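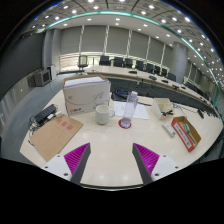

Urkirley Furnished Office Suite, Type 6
Leased by Jalto Office Properties

The Type 6 is a move-in office suite for companies that want their own front door without a full build-out. It measures 1,168 square feet and is offered at the Waltum building on the 13th floor. Furniture, wiring and interior walls are included in the base rent.

What the suite includes
17 desks with task chairs
Two enclosed meeting rooms
One phone room
Pantry with sink, counter and undercounter refrigerator
Lockable storage closet
Shared use of the reception desk in the elevator lobby

The desks can be rearranged within the open area. Walls and doors stay where they are. If you need fewer desks, tell the leasing office before you sign and we will take the extras out. The rent does not change.
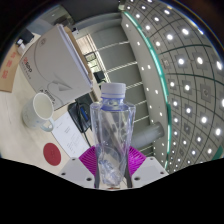
Electricity during building hours is covered. Heating and cooling run from 7 a.m. to 6 p.m., and after-hours service is billed by the hour at the building rate. Cleaning is done nightly and covers floors, trash and the pantry. Tenants bring their own internet service. Two providers already have lines to the floor, and installation usually needs an access request from the riser manager.

Lease terms
Minimum term: 13 months
Security deposit: two months' rent
Renewal notice: 6 months before the end date
Subleasing: with written consent
Signage: lobby directory and suite door 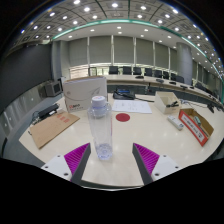
Plastic water bottle on a white table.

Tenants who outgrow the suite can move to a larger Urkirley unit in the same building without paying a termination fee, as long as one is open. The Peng annex across the courtyard has separate terms and is not part of this offer.

Available from November. Floor plan and rate sheet on request from the Jalto leasing office.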